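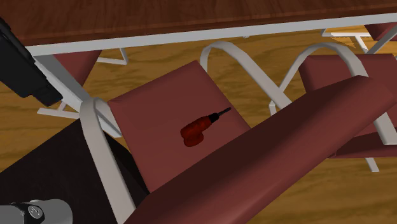

Page 3 of 40

Re: Reupholstering dining chairs, foam or no foam?

jirnau_jo
Back to my original question. The seats are flat rectangular pads, screwed on from underneath. The old foam has gone to powder. Do I buy high density foam or go with cotton batting over webbing like the originals probably had?

Segundo Grajales
High density, two inches thick. Wrap it in a thin layer of polyester batting so the corners don't show through. I've done my own set twice and the foam lasts longer than the fabric does.

tackstrip60
Disagree. Foam on a dining chair lifts the seat too high. Measure from the floor to the top of the seat and then to the underside of the table. If your knees hit the rail, you'll hate it. Batting and webbing sits lower and you can fix it a bit at a time.

jirnau_jo
I measured. There's enough room for two inches, not for three.

Segundo Grajales
Then you're fine. Foam compresses when you sit on it.

tackstrip60
It compresses for the first couple of years. After that it stays compressed and you have a dish in the middle.

S_Ccori
Cheap foam does that. Ask for the density, not only the firmness – they are separate numbers and a lot of shops only list one. Also, jirnau_jo, what fabric? If it's maroon again, order all of it from one bolt. I bought mine in two orders and the second batch came out browner.

jirnau_jo
Same maroon, yes. I hadn't thought about the bolt. Will a staple gun do, or do I need tacks?

tackstrip60
Staples are fine. Start in the middle of each side and work out, corners last. Take the drill off the high setting when you put the screws back. Old screw holes strip easily.

S_Ccori
Agree on the screws. I do the last few turns by hand.

Segundo Grajales
Still say foam.

jirnau_jo
Going to do one chair each way and sit on both for a week before I cut the rest.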